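**Open day at the Marwat workshop**

Members who put their names down for the December visit met at the Marwat building at 10 on a Wednesday morning. There were 30 places and all of them were taken. For those who missed out, this is a write-up of what was shown and what was said, with a few notes at the end about booking the next one.

Marwat shares its building with Fultix, which makes fixtures and small conveyors, and the two firms run their open days together. We were split into two groups at the front counter. One group went to the Fultix side first and the other started upstairs with Marwat, and we swapped after morning tea. I was in the group that started upstairs, so the order here follows that.

**Upstairs: teaching a robot a kitchen job**

The upstairs room is an office with desks along both sides and a big screen on the end wall. A few members had expected to walk straight in to a robot arm and were a bit surprised to find people at keyboards. Our host explained that most of the work on a new task is done in simulation first. The programmers build a room, a table and the objects in software, put a model of the robot in with them, and run the task over and over before any hardware is booked.

The task on the screen was making a coffee with a pod machine. It belongs to a project called Cilolitz, which is a set of ordinary household jobs that Marwat uses to compare one control program with another. The coffee job was picked for the open day as everyone knows how it goes. The robot has to pick up a pod, put it in the holder and close the lid. A person does it half asleep. For a two-armed robot it involves a small object, a holder not much bigger than the object, and a hinged part that has to be moved without knocking anything else.

Each run is called an episode. At the start of an episode the software puts the pod down in a slightly different spot and may turn the machine a little as well. The program has to find the pod and plan its reach from there. If the pod always sat in the same place, the program could simply replay one set of movements, and it would be no use once someone nudged the machine.

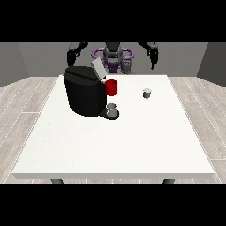
*The coffee task in the simulator, with the lid up, the mug on the drip tray and the pod off to the right.*

We were shown several episodes at normal speed and then one slowed down. The left arm and the right arm are controlled together, and a good part of the talk was about deciding which arm does what. In the version we saw, the arm nearer the pod is meant to do the picking up and the other arm keeps clear until the lid needs closing. In earlier versions both arms would sometimes go for the same thing, and the host played a couple of those back as well. One ended with the pod rolling off the table. In another the gripper came down on the rim of the holder and stayed there until the time limit ran out.

The team had set up 3000 episodes for the week before our visit. Of those, 2581 finished with the pod in the holder and the lid closed. The host put both numbers on the screen and then spent some time on the failures, which was the more useful half of the session. Most were bad grasps, where the fingers closed too high on the pod and it tipped as it was lifted. The next largest group were cases where the pod went into the holder crooked and the lid would not go down. A small number were faults in the simulator itself, such as objects passing through each other, and those are thrown out and run again.

A member asked why the simulated room is so bare. The answer was that it is kept plain for the first stage so that a failure can be traced to the robot and not to clutter. Later stages change the colour of the table, the lighting and the flooring, and add other items the robot has to ignore. Another member asked whether any coffee gets made. In the simulator, no. There is no liquid in it at all. An episode is scored on the position of the pod and the angle of the lid and nothing else.

There was also a question about the mug, which the robot is not asked to touch. It counts against an episode if the mug is knocked over. The same goes for shoving the machine along the table.

**Trying the controls**

After the talk, anyone who wanted to could have a go at driving the simulated arms by hand. There were two sets of hand controllers and the queue moved along well. You hold one controller in each hand, the arms on the screen follow, and a trigger closes the fingers. Most of us found the reaching easy and the picking up hard. Judging depth on a flat screen is the main problem. It is easy to think the fingers are on either side of the pod when they are still well behind it.

Two members got the pod into the holder within the time allowed. Nobody in our group also closed the lid. The staff said good recordings made by people on these controllers are what the program learns from at the beginning, and that new staff need a fair bit of practice before their recordings are worth keeping.

**Downstairs: Fultix**

Morning tea was in the lunchroom on the ground floor. Tea, coffee from an urn, and a tray of date scones.

The Fultix side is a proper shop floor and we were given safety glasses and asked to stay inside the yellow lines. The main item was a short conveyor with a single arm at the end that sorts parts into bins by size. Fultix has been building it for a packaging customer and it was nearly ready to ship. It was run with mixed parts for us, then stopped so that we could look at the guarding and the light curtain up close. The demonstrator put a broom handle through the light curtain while the line was running, and the arm stopped straight away. He did it twice more for the people at the back.

The second item was a set of gripper fingers made for handling small cups and lids. These are cut in house, and several worn sets were passed around. The wear is nearly all on the inside corner of the tips. Fultix now makes that corner as a separate insert so that the whole finger does not need replacing. Members who do their own machining had a good many questions about this and the group ran over time.

We also had a quick look at Clilent, the scheduling software both firms use to book machine time. It was on a laptop at the end of a bench and drew less interest than the arm, but a few members who run small shops stayed behind for it. It handles bookings for the hardware cells and for the simulation computers in one calendar. A trial copy can be requested from the front counter.

**From simulation to hardware**

Both groups came back together for the last half hour. This was a question session, mostly about how well the simulated work carries over to a real machine. The Marwat people were fairly cautious. Reaching and moving carry over well. Anything involving contact, such as pushing a pod into a tight holder or pressing down a stiff lid, usually needs more work on the real arm. Friction is hard to model, and real plastic bends a little. Their practice is to fix as much as possible in software, then take the task to the hardware cell and expect the score to drop.

The hardware cell was not part of the tour this time, as it was being re-cabled. It should be back in use for the next open day and the coffee task is on the list to be shown there.

**Notes for next time**

- Parking behind the building fills early. There is free street parking on the other side of the rail crossing.
- The upstairs room is reached by stairs or by the lift near the loading dock. Ask at the counter for the lift.
- Closed shoes are required on the shop floor. Two members in sandals had to watch from the doorway.
- Photos are fine upstairs. Downstairs, please ask first, as some of the parts belong to customers.

Names for the next visit can be left on the sheet at the monthly meeting or sent in by reply to this newsletter. Those who missed a place in December will be offered one first. If you borrowed safety glasses and still have them, please bring them to the meeting and they will be returned to Fultix.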